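Tukell studio sets opening hours for summer craft tables

22 June 2026
Print | E-mail this page
Share 4 | Comments 2

The Tukell craft studio will open its shared tables to the public four afternoons a week this summer, after a trial in May filled every place. Sessions run from two until half past five and are open to anyone over the age of 12. Younger children may come with an adult, who must stay for the whole afternoon.

The tables have until now been kept for members taking a full course. Under the new arrangement, people can pay for a single afternoon, bring a piece they have already started and use the studio's hand tools. Clay, yarn, card and stringing thread can be bought at the desk. Glass and metalwork are not included, and the kiln room stays closed to day visitors.

Remedios Valcárcel, who runs the studio, said the trial had drawn a different crowd from the evening classes.

"We had people who wanted to finish one thing, a necklace or a mended jumper, and then go home," she said. "They didn't want ten weeks and a certificate. Quite a few had the piece in a drawer for years." 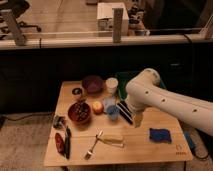 Tukell Studio — Craft and Making Department

A day place costs less than a single evening class, and members will go on using the tables without charge. Members who come on a public afternoon are asked to book all the same, as the room has a fixed limit set by the fire certificate. Bookings open at noon on the first working day of each month, at the desk or by telephone. There is no waiting list. Places given back before ten in the morning will be offered again the same day.

The studio has also changed its rules on storage. Day visitors will not be able to leave work on the shelves between visits, with one exception for pieces that are drying. Those must be labelled with a name and telephone number and collected within a fortnight. Unlabelled work was a problem during the trial — two shelves were full by the second week, and some of it has still not been claimed. It is being kept in the back office until the end of the summer.

Each afternoon will have one tutor in the room. Visitación Herrero will look after textiles and mending, and Ainhoa Villalobos will cover jewellery and small repairs. Pottery afternoons will be shared between the two until a third tutor is found. The tutors will answer questions and help with tools, but they will not teach a set lesson.

Herrero said mending had been the most popular subject in May, mainly socks and elbows. She has asked visitors to wash clothes before bringing them in, and to bring matching wool if they have it. The studio keeps only a small range of colours, most of them dark.

The extra hours are being paid for by a grant of £2000 from the Tiongson Fund, which supports evening and weekend activities in the district. The money will cover tutors' pay and a new set of lamps for the north side of the room, where the light is poor late in the day. A further £100 has been set aside for spare needles, cord and scissors.

Montserrat Bravo, of the fund, said it would look at attendance in the autumn before deciding whether to pay for a winter programme. "We would like to see people coming from the Hendent side of town as well," she said. "At the moment the bus makes that hard."

The Hendent bus stops short of the studio while the bridge is under repair, and visitors from that direction face a walk along the canal. Parking behind the building is limited to blue badge holders. Bicycles may be left in the yard, which is locked at six.

The public tables will close for the last week of the summer so that the floor can be sealed. Evening classes will start again the week after, with the timetable going up on the noticeboard and at the library. Anyone wishing to teach an afternoon should leave their details at the desk, marked for Remedios Valcárcel.

Print | E-mail this page

Related items
Canal bridge repairs: what walkers need to know
Tiongson Fund opens for autumn applications
Library extends its pattern book loans
Mending afternoon fills up in May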